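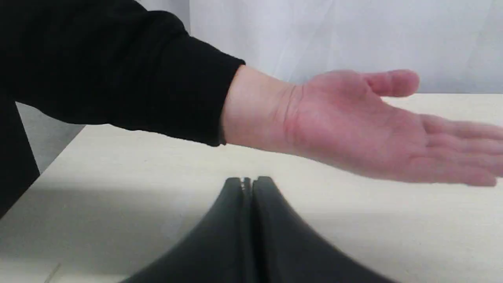 Our project asks how people in the town of Trostarcombe paint and care for old window frames, and why the paint fails so early on the street side. I worked on it during August with my partner Aled Maddocks. Before we looked at any paint, we studied how the worker rests the arm. A long sleeve and an open hand with the palm up, held over a table, was the starting position for our wrist stretch.

Home Projects Reports Contact 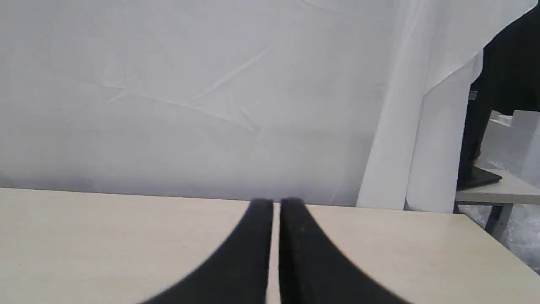
Page last changed: 5 August 2025

We visited 28 houses. In most of them the lower rail was the weakest part, as water stays there after rain. Two owners had used Dritetti oil primer, and their frames had fewer cracks than the others. We can not say that the primer is the cause, for these houses also stand in the shade.

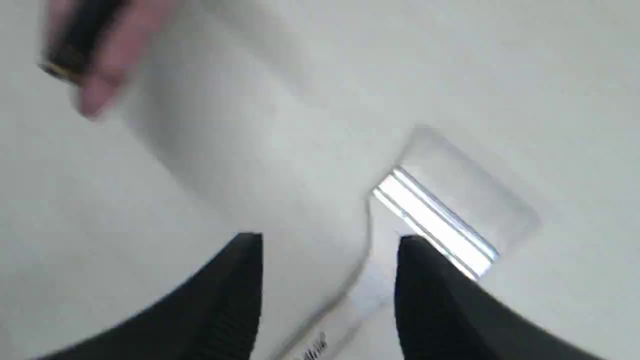 Fig. 1. Flat brush with a whitish handle.

The older painters told us to work along the grain and to leave the bottom edge for the end. We tried both orders on test boards, and the second coat went on more evenly in their way.

This site uses cookies. Accept / Settings

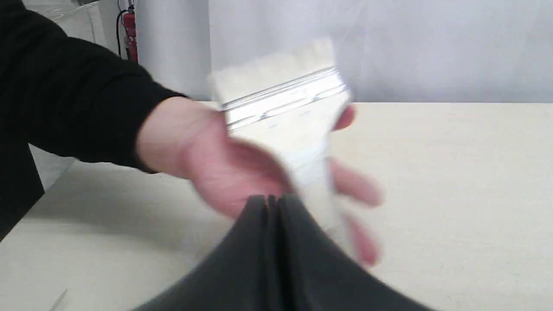

Fig. 2. Hand and flat brush, pale bristles upward.

For the next part we want to compare the north side of Prallmont Street, where the frames are made of larch.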